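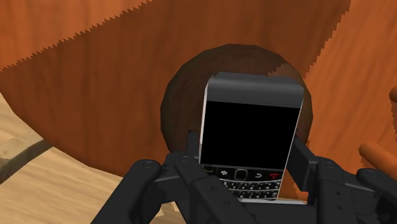
Melahat Yurt told me not to bother with the gripper until I had seen what they do before anything moves. The simulator is where the hours go, she said, and visitors always walk past it to get to the arm.

So I started at the simulator. The Bandmont workshop held its open day on October 29, 2023, in the back half of an old print shop, and I drove over mostly because I am building an arm of my own in the garage and have been stuck on the wrist since September. Entry was free. There was a sign-in sheet, a coffee urn and a strip of yellow tape on the floor that you were asked to stay behind when the power was on.

The shared project is called Coman. It is a two-finger arm meant to pick up household things and put them down somewhere else. The members have been at it for 11 months, evenings mostly, and have spent more than 3,000 dollars, which was a relief to hear because I had been hiding my own receipts. The biggest single cost was motors. They bought one set that was too weak for the elbow, sold it at a loss and bought another.

The virtual side runs on a secondhand desktop under the bench. The rooms in it are furnished with wooden tables and chairs and kitchen things, and the objects to be picked up include a phone and a chocolate donut. The phone is an older style with a real keyboard under the screen. I asked where the models come from and was told a shared folder that members add to when they feel like it. 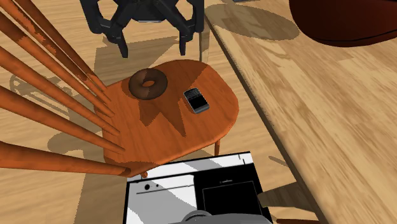

Each attempt starts with the gripper open over the object. A program picks the approach angle, the fingers close, and the result goes into a log as held or dropped. They run attempts in batches of 50 and leave them going overnight. In the morning whoever has the early key reads the log and writes the worst failures on the whiteboard. The board that day had "slides out at wrist turn" on it twice in different handwriting.

Flat things are the main trouble. A thin object lying on a seat or a table gives the fingertips very little to get hold of, and if the tips come in too low they hit the surface first. Melahat's fix is to let the wrist give a little on contact. In software that is a couple of lines. On the bench it is a spring and a printed sleeve, and the sleeve has cracked three times along the layer lines. The current one was printed standing up instead of lying down, with thicker walls. I took down the settings for my own.

The real arm was bolted to a steel plate at the far end. The controller board is an Itell, and the power supply came out of a Getent label printer that a member rescued from the trash. The wiring was neater than mine. Every cable had a paper flag taped to it at both ends, and the emergency stop was a big mushroom button mounted on a separate block of wood so that a person could hold it while standing back.

They ran it for the visitors once an hour. The run I saw lasted 30 seconds and used a foam block. The arm lifted the block, turned, and set it down a little crooked on the other side of the plate. A boy near the front asked whether it could go faster. It can, but they keep the speed down for open days.

I spent the rest of the afternoon at the printer table talking about bearings. One suggestion was to drop the bushing I have in my wrist joint and use a pair of thin bearings with a spacer between them, clamped from the outside. I had a sketch with me and we marked it up in pencil. It means reprinting the forearm, but the old one was warped anyway.

Parking is behind the building, and the side door is the one to use. The workshop takes new members after two supervised evenings, and you need to bring your own safety glasses. I put my name down for the first one.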